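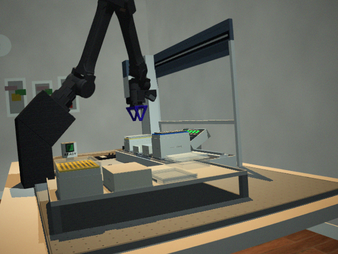 ### 1/

Every September someone asks me when a robot will empty the dishwasher. My answer comes from a different chore with the same shape: loading a pipetting deck. Short posts, simulation results only. Hardware numbers will be a separate thread.

### 2/

The chore: a liquid handler stops and waits for labware. Someone carries over tip boxes, plates and a reservoir and puts each in its assigned position. The run starts. Later the same person takes the used items away. The expensive machine does the pipetting and a person does the dishes.

### 3/

People underrate how much of lab automation is still this. Zachary Friesen runs the bench side at Dornport and calls it "waitering." His group bought instruments to save hands, and the hands now walk between instruments.

### 4/

Why I compare it with a dishwasher: rigid items, known slots, tight spacing, a housing over part of the workspace, and some of the items are clear plastic. Swap the tip boxes for glasses and the geometry problems are close relatives.

### 5/

Why it should be easier than a dishwasher: labware footprints are standardized, nothing is greasy, the deck is bolted down, and the instrument can tell you what it wants. A kitchen gives you none of that.

### 6/

Setup: one arm, two-finger gripper, wrist camera, fixed table. The task package is called Jornden. Gangadharan Pinto wrote the scene generator, which moves the labware, changes the lighting and shifts the camera a little between trials.

### 7/

We ran 3000 trials of the full load. A trial counts only if every item ends up flat in its own position and nothing else on the deck has been displaced. No partial credit.

Success: 68 percent.

### 8/

Before anyone quotes that as "two thirds solved": a deck load that fails one time in three is worse than no automation at all. Somebody has to check every load, and checking takes nearly as long as loading. The useful range starts a long way above where we are.

### 9/

Failures, in order of frequency:

- item placed with one corner up on a clip
- clear plate missed or grasped too high
- fingers brush the neighboring item on the way out
- arm stops short because the planner won't go near the housing

### 10/

Corner clips deserve their own post. A person lowers a plate, feels it ride up on one side, and wiggles it. It takes less than a second and most people couldn't tell you they did it. Our policy lets go at the commanded height and moves on to the next item.

### 11/

We added a crude wiggle: small circular motion during the last few millimeters, release when the vertical force levels out. It helped with the heavier items. It made the light plates worse, as they tend to travel with the fingers.

### 12/

Clear plates. Against a dark deck you get a faint edge and a few reflections, and the depth estimate goes straight through to whatever is underneath. We reran 2000 trials with one transparent plate added to the load and success fell to 65 percent.

### 13/

A smaller drop than I had expected. Gangadharan's explanation is that the policy mostly ignores the plate and reaches for where plates usually are. I think he's right. That habit will fail as soon as a tech leaves one somewhere unusual.

### 14/

Now the part I'd call good news. The deck reports its own state. In the view below there is a method on hold, a prompt to place labware per layout, positions D1 through D5 and a green square lit for each. From this side the panel reads upside down, and that hardly matters to software.

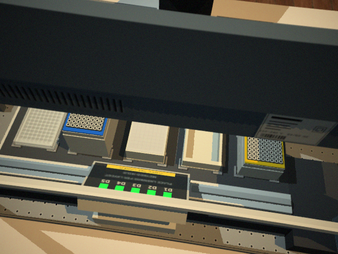 ### 15/

Five items in one row, with a big housing over the back of them. From the front you can see a few rows of tips in the blue-topped box and then it's all housing. Any camera at that angle has to infer the rear corners, and the rear corners are where a seating error likes to hide.

### 16/

A green light also needs a definition. Does it mean "something is present," "the right thing is present," or "the right thing is present and flat"? On the Ermont decks I've worked with it means the first. A tilted tip box passes. The pipetting head finds out.

### 17/

So our checker doesn't trust the indicator. It compares the final pose of each item with the layout and fails the trial on tilt. With the lights as the only criterion our score would be higher and I would learn less from it.

### 18/

Someone at the Bermúdez workshop asked why we don't redesign the deck: funnel-shaped nests, chamfered corners, done. Fair question. If you're buying new, do that. Fixtures are cheap and policies are expensive. Most labs have the deck they have and will keep it until it breaks.

### 19/

Same argument at home. A dishwasher rack designed for a gripper would move the date forward by years. I don't expect people to replace a working rack so that a robot can use it, and I wouldn't do it either.

### 20/

Where I'd put various chores today, going by what I've watched run unattended:

- moving sealed boxes between fixed stations: yes
- loading a deck with new fixtures: close
- loading an existing deck: supervised only
- unloading a dishwasher: demo
- loading one after dinner: no

### 21/

The difference between the last two is state. Clean dishes start in slots. Dirty ones start in a pile, with a fork under something and liquid in a cup. Deck loading resembles the unloading case, so please don't use our number to predict the other.

### 22/

Unloading the deck, by the way, is barely tested. Used tip boxes have gaps in them, reservoirs have leftover liquid, and our simulator treats a full reservoir as a solid block. Zachary has pointed this out more than once. It's next on the list.

### 23/

Replies I can predict. Yes, a suction tool would help with sealed plates, and no, it won't lift an open reservoir. Yes, a second arm could hold the item down during release. It would also need somewhere to stand, and the housing already takes that space.

### 24/

If you run a deck with seating sensors under each corner, tell me which make and how often they give a false "seated." I'd like to model the sensor properly before we rerun the wiggle tests.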